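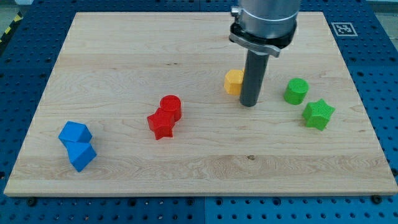 Intarasuk wrote back within the hour to say that an edge-glued board will always move, and the only question is whether the seams move with it or against it. I'd like to start the talk there and come back to it at the end.

Slide 1. Leave up while people sit down. Maple, edge-glued, grain visible across the face. Ask the back row whether they can make out the seams. They are faint. If the projector is poor, say so and carry on.

Slide 2. What we mean by a panel. Several narrow planks, glued edge to edge, planed and cut to size. Wide single planks cost more and cup more. Don't go into sawing patterns, it takes ten minutes and the Beltcombe people have heard it.

Slide 3. Moisture. Timber takes up water from the air across the grain and hardly at all along it. A panel grows in width in a damp October and shrinks once the heating is on. Length can be ignored for our purposes. Pause for the graph. The left axis is width, the right axis is humidity, and they were swapped in the handout from last time.

Slide 4. Jakwood trial. 221 panels, all maple, stored flat at Cundville. Half were oiled on both faces, half on the top face only. State plainly that 221 is an odd number and the extra panel went to the first group.

The one-face panels cupped towards the dry side when the heating came on. Both-face panels moved in width but stayed flat enough to use. Oil slows the exchange of moisture and does not stop it. Someone will ask about varnish. We didn't test it.

Slide 5. Glue lines. 3,956 seams inspected by eye and by fingertip. A seam you can feel but not see is usually a step from uneven shrinkage, and light sanding takes it out. A seam you can see and get a fingernail into is a failed joint. Put the board back in the clamps or scrap it.

Slide 6. Storage. Flat, with air above and below. Wall racks are acceptable if the panel is held upright along its full length. Leaning is not. Allow 20 days in the room before final cutting.

Slide 7. Back to Intarasuk's point. Where neighbouring planks have similar grain direction, the seams stay quiet. Where a quarter-sawn piece sits next to a flat-sawn one, expect a ridge. Sort before gluing.

Leave 2 minutes for questions. Spare slide on clamp pressure follows if they want it. Units on that one are still wrong.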